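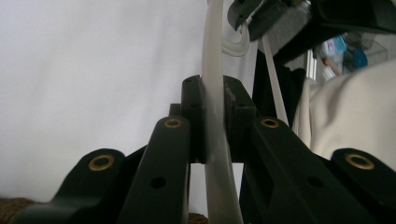 Servicing the jaws on the Tapia hand-held gripper

These are the steps we use at Drudthorpe to look after the two-jaw hand gripper, the one with four black linkage arms and a brass grommet at the head of each. The same steps apply to the older units, apart from the pad screws, which are one size smaller.

The job takes less than an hour if the grommets are in good order. Do it every 2000 grips, or sooner if thin parts start to slip.

You will need a small hex key, a soft brush, lint-free cloth, isopropyl alcohol, a feeler gauge and a plastic test strip. Any flexible plastic strip will do as long as it is clean and has no creases. We keep a few milky-white ones in the drawer under the bench.

Before you start

Unplug the gripper and open the jaws by hand. Tie back any loose cable so it can't get between the arms. Write the current grip count in the log.

Cleaning the pads

Brush out the gap between the two upright pads, working from the top down. Wipe both gripping faces with alcohol and let them dry. Do not scrape them with a blade.

Now look at the edges. A slightly worn, speckled edge on the wider right pad is normal at mid-life and can stay. If you can feel a step with your fingernail, change the pad. The part number is Lika 407 for the right pad and Lika 871 for the left. Always change both – a new pad against an old one will pull a thin part to one side.

Changing the pads

1. Support the pad from behind and back out the screw.
2. Slide the pad up and off. If it sticks, rock it gently.
3. Clean the seat, then fit the new pad and start the screw by hand.
4. Close the jaws lightly so the pads line up with each other, then tighten.

Stop when the screw is snug. The holes are in plastic and they strip easily.

Checking the arms and grommets

Move each arm through its travel with one finger. Both pairs should feel the same. If one side drags, look for grit in the grommet at the top of that arm and clean it with a dry brush. Leave oil out of it. Oil collects dust and ends up on the pads.

A grommet that turns in its hole has to be replaced along with the arm. Erkevora sells the arms in pairs, left and right together.

Strip test

Hold the test strip upright between the pads and close the jaws until it is held. Look at it from the front. It should run more or less straight up through the middle of the gripper. A slight curve is fine, since long strips bend under their own weight. Then pull down on the lower end. It should resist evenly and not twist.

If the strip leans at the jaws, loosen one pad screw by a quarter turn, close the jaws, and tighten again. If it still leans, measure the gap at the top and bottom of the pads with the feeler gauge and write both readings in the log.

Repeat the test with the gripper turned on its side. Plug it back in, run 76 open and close cycles with nothing in the jaws, and check the screws once more.

Spare pads are in the gray cabinet. Trinity Blackwood reorders in August, so tell her before then if the box is low.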